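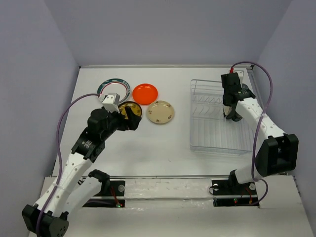 Wing-sze Chow wanted to know why we throw out demonstrations in which the plate ends up in the rack. Her argument was that a finished task is a finished task, and that a learner with enough data will sort out the untidy parts by itself. Peninah Rugemalira answered that the learner copies the untidy parts first. The exchange ran over most of a Sunday afternoon and ended in the filtering rule given further down.

Dish loading, two arms: gallery and notes
Hodetti project, Pramden bench

The task is to move plates from the table into a clear plastic rack, one at a time, using both arms under teleoperation. Each demonstration stores joint positions, gripper commands and video at a common clock. The policy is trained on these records only; there is no scripted motion to fall back on.

Bench view
Four plates on the left and center, rack on the right and still empty. The two arms are mounted at the near edge, one on each side, with a purple cable running along each. The left gripper is down at the dark plate with the gold-yellow pattern, and the right one is over the upper-right corner of the rack.

Plates
The set mixes patterned rims with one plain orange plate. Glossy surfaces and dark surfaces fail in different ways in the video stream, so both kinds stay in every batch. Starting positions are changed between demonstrations by hand. Clusters are allowed. Stacks are not, at least until the single-plate grasp is reliable.

Rack
Transparent plastic is a poor target for depth estimation, and we do not use depth on this task. The policy has to find the slots from color video and from where the arms are. Neema Urio has asked for a second set with an opaque rack as a comparison. It is on the list for January.

Session size
A full batch is 300 demonstrations. The operator changes after every 18, which keeps one person's habits from filling a whole batch – approach angle and closing speed vary more between operators than we expected. Operator initials are stored with each record and hidden from the policy.

Filtering rule
A demonstration is kept if the plate is seated in a slot and neither arm has stopped for more than 2 seconds while in contact with it. Pauses in free space are trimmed. Regrasps are kept and tagged. In the last batch, 63 demonstrations were removed, most of them for long pauses at the rack edge. Chow's objection is noted in the log, and the removed records are stored in case she turns out to be right.

Known problems
Time offset between the two arm logs drifts over a long session. Emmanuel Shemweta restarts both loggers at each operator change – a workaround, pending a fix in the Rastitz recorder. Records made before the workaround carry a separate tag and should not be mixed with later ones.

Collection: Mercy Mollel, Emmanuel Shemweta
Review and tagging: Peninah Rugemalira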